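Murna drops offline mode from its basic plan

Murna has confirmed that subscribers on its basic music plan will lose offline downloads in May. The change was set out in an email to customers on March 22, 2021, and covers Australia and New Zealand only for now. Anyone on the family plan keeps the feature.

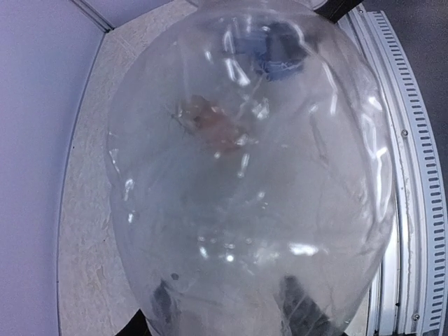 Tracks already saved to a phone will keep playing until the next billing date, after which they go grey in the library. Playlists are not affected. Murna says the price of the basic plan will stay where it is, so customers will be paying the same for less.

Nii Aidoo, who looks after the Losgate user forum, has had 21 complaints in two days, mostly from people who listen on the train. He has asked Murna whether yearly subscribers can get a partial refund and is waiting for a reply.
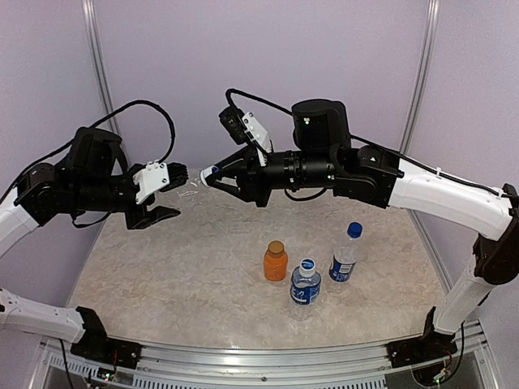

Rival service Larcombe still includes downloads at every level, though its app is limited to two devices per account and has no desktop version. Its catalogue is also smaller, and several local labels are missing from it. We will have a full comparison of the two in the May issue, including sound quality and how each app handles podcasts.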